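Print this page | E-mail this release

Trenano Moves Ahead in Miltar Builders' Cup After Jollstead Round

Trenano Engines has taken the lead in the Miltar Builders' Cup for sprint car engine suppliers after its customers finished first and second in the main event at Jollstead Raceway.

The cup pays points to the engine builder behind the best-placed car in each heat and in the main event. Trenano came to Jollstead level with Polishchuk Race Engines and left with a lead of five points. There are three rounds left to run.

Daryna Tymoshchuk won the main event for Trenano from the outside of the second row. She took the lead at the last restart and held off Lorne Doucette, who was using the same builder's engine. Catriona Skinner was third in the leading Polishchuk car after setting the fastest time in qualifying.

"The track went slick early and we had guessed it would," said Tymoshchuk. "We took some power out at the bottom end before the main event and the car was easier to drive off the corners. Lorne was close enough that I could hear him." 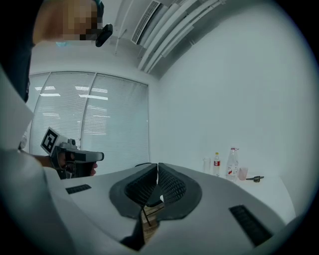
Entries for the Jollstead round reached 29 cars, the highest of the season so far. Two heats were shortened by rain in the afternoon, and half points were given to builders for both. Race control put the main event back to 8.15pm so the surface could be graded again.

Sharon Khaemba, series manager, said the change to the points system over the winter had brought smaller builders into the cup. "A shop with one car can score now if that car has a good heat," she said. "Last year they needed a top three in the main event to get anything at all."

Polishchuk will bring a revised cylinder head to the next round, subject to inspection. Ladi Isah, who runs the company's trackside support, said the parts had been tested on the dyno but had not yet been raced.

The next round takes place in May. Gates open at noon and qualifying starts at 4pm. Builders have to register their engine seal numbers with the series office before practice.

Related releases
Jollstead Raceway confirms new pit entry
Skinner to run full season with Polishchuk power
Builders' Cup points system explained
Tyre rule update for remaining rounds

Print | E-mail | Contact the press office | Copyright Miltar Sprint Series. All rights reserved. | Back to top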